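4.2 Comparing fingertips on loose clothing

We ran the second round of trials on soft goods, the class of object that had given both grippers the most trouble during the August pilot. The Nornon gripper has long, stiff fingers that close in a V, and the Indine gripper has shorter fingers with a padded tip. Both were mounted on the same Trisow arm and driven by the same controller, so the only things that changed between runs were the fingers and the closing force. Each gripper made 300 attempts, split evenly over 20 garments from the Boonyarit clothing set. Garments were dropped from a fixed height onto an upholstered surface and left in whatever shape they took.

We chose upholstery on purpose. On a hard tabletop a finger that goes too low simply stops, and the controller reads the contact cleanly. A cushion gives way, the force signal rises slowly, and by the time the threshold is crossed the tips may have pushed the cloth down into the padding. It is a much more interesting test, and we were surprised by how well it pulled the two designs apart! Figure 2 gives the wrist camera's view in a trial with a red and white garment, with the two fingers open on either side of the white folds. 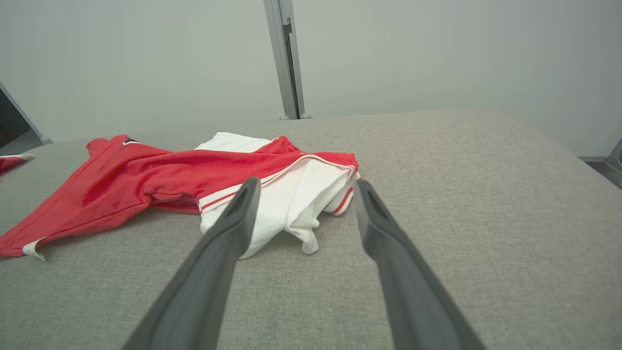

Figure 2. Wrist camera view with the gripper open at a crumpled garment on the gray upholstered surface.

Does a wider opening help when the cloth is already bunched up? It does up to a point, and past that point the fingers sweep in more cloth than they can hold and the outer layers slide out during the lift.

We saw the effect most clearly with slippery knits. At the widest setting the Nornon fingers often gathered a large bundle and then lost part of it on the way up, while a middle setting took a smaller pinch and kept it. The Indine tips were less sensitive to the opening but much more sensitive to height – a small error in the approach left them closing on air above a fold. Seams and striped trim were a welcome help for both designs, as the extra thickness gave the tips something to catch on.

Camera placement mattered more than we had planned for. At the wrist, the fingers hide part of the cloth in the last stretch of the approach, so the grasp point has to be fixed before the tips arrive. We kept it fixed for all runs reported in this section and return to live updates in Section 5.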